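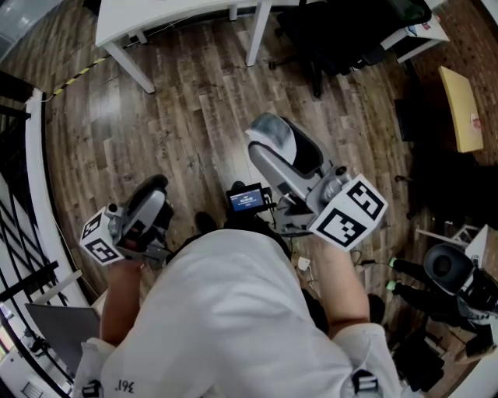

Gutenia retrasa hasta diciembre el cambio de comisiones en su red de pagos

La plataforma Gutenia, que permite enviar y recibir monedas digitales estables entre particulares y pequeños comercios, ha comunicado a sus usuarios que la nueva tabla de comisiones no entrará en vigor este otoño, como estaba previsto. La fecha nueva es diciembre, sin día concreto por el momento.

El aviso fue publicado a las 9 de la mañana en el blog de la compañía y lleva la firma de Nnamdi Effiong, director de operaciones. En el texto se explica que el proceso de migración de los monederos antiguos ha necesitado más tiempo del calculado y que 870 comercios todavía utilizan la versión anterior del programa. Con esa versión, el cobro de la comisión nueva no se puede aplicar de manera correcta.

"Preferimos esperar unas semanas y no cobrar a un comerciante una cantidad que después tenemos que devolver", escribe Effiong.

Qué cambia para el usuario

Hasta diciembre se mantiene la tarifa actual, es decir, una comisión fija por cada envío, independiente de la cantidad. Con el sistema nuevo, los envíos inferiores a 1.000 euros serán gratuitos entre cuentas verificadas, con un máximo de 26 operaciones al mes. A partir de ese número se aplicará un porcentaje que la empresa todavía no ha publicado.

Los saldos guardados en la plataforma no sufren ninguna modificación. Tampoco es necesario que los usuarios hagan algún trámite, salvo los que tienen un monedero creado con la aplicación antigua. Estos recibirán un correo con las instrucciones para pasar sus fondos a la cuenta nueva. Gutenia recuerda que en ese correo no se pedirá nunca la clave privada.

Reacciones

La casa de cambio Delorme, que trabaja con Gutenia desde el inicio del proyecto, ha confirmado que seguirá aceptando las dos versiones durante el periodo de transición. En cambio, Himton, otro de los socios, dejará de admitir los monederos antiguos dentro de seis semanas y no piensa modificar su calendario.

Innes Nisbet, analista de la consultora Drallthorpe, considera que el retraso tiene poca importancia para los usuarios particulares, pero puede resultar incómodo para las tiendas que ya habían actualizado sus precios. "Algunas han quitado el recargo por pago digital contando con la tarifa nueva, y ahora deben asumir esa diferencia durante la temporada de más ventas", señala. Según Nisbet, también falta conocer el porcentaje definitivo, que es el dato que más preguntan sus clientes.

Gutenia no ha dicho si habrá alguna compensación para estos comercios. Las consultas se pueden dirigir al servicio de atención de la plataforma, dentro del apartado "Tarifas y límites" de la aplicación.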